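Subject: Re: [parents-hosville] School wants a plan for homework, where to begin?

> Our daughter is 9 and was diagnosed with ADHD in September. The teacher
> asks us for a homework plan by Friday. At home she needs 60 minutes for
> one page and everybody is crying at the end. Do you use a timer? Did
> the school accept less work?

Hello,

I read your message two times, it was like reading about our own kitchen last year. We tried the timer first and for our son it was not good. He looked only at the numbers and became more nervous.

What helped us was to make the page smaller. We fold the paper, so he sees three lines, and when they are done he walks to the door and back. I wrote this in the plan exactly like that, and the school at Chevalier accepted it without discussion.
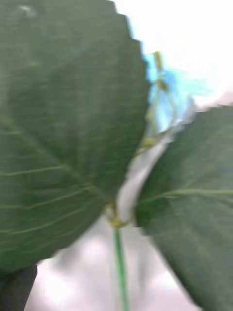 About less work: yes, you can ask for it. I asked that he does every second exercise in math, and that we stop when the agreed time is over, also if the page is not complete. The teacher signs it the next morning. Please ask to have this in writing, as our second teacher did not know about it.

I can send you our plan if you write me off the list. It is one page only.

Kind regards,
a father from Nison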